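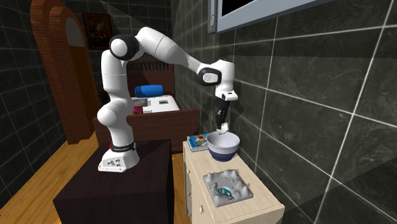 Figure 1. White arm on a dark pedestal, gripper lowered into a bowl (simulation).

Penalties and Territory in the Nillberg Amateur League: Project Report

1. Background

Football coaches at every level will tell you that discipline wins matches. They say it after a loss, usually one in which their own side gave away a string of free kicks in front of goal. Our project set out to check whether the claim holds for the Nillberg league, where the standard of play is mixed and the standard of complaint is very high.

We picked two clubs to follow closely. Bradus finished near the top and has a reputation for politeness. Hoxha finished below them and has a reputation.

2. Data

The league keeps match sheets for every game, filled in by hand. We typed up the sheets for 14 rounds, which gave us 1,256 free kicks once the duplicates were gone. Each entry has a minute, a team and a zone of the field. The zones are supposed to run from 1 to 12. One referee preferred to write "over by the trees," and we coded these as zone 9 after visiting the ground and finding the trees.

Two rounds had no second-half sheets. We left those halves out and did not try to fill them in.

3. Method

We compared free kicks given away per match with the final goal difference, first for all zones and then only for the defensive third. The work was done in Flulari, the statistics package our department has a license for. It crashed whenever we asked for a chart with a legend, so the charts in the appendix have none. Blue is Bradus.

4. Results

Over the whole field, we found almost no link between free kicks and results. Hoxha gave away more than Bradus in most matches and won several of them anyway. A foul at midfield mostly seems to give everyone a short rest.

The defensive third was different. Teams that gave away more free kicks there tended to lose, and the pattern was stronger after halftime. Tired legs are the obvious explanation, but we have no fitness data and can't claim it.

5. Limitations

A team that is losing spends more time defending, so it will foul more in its own third whatever its temper. We can't separate the two with match sheets alone. We noticed this in the last week of the project, which was later than our advisor would have liked. Possession data would help, if anyone in the league would agree to record it.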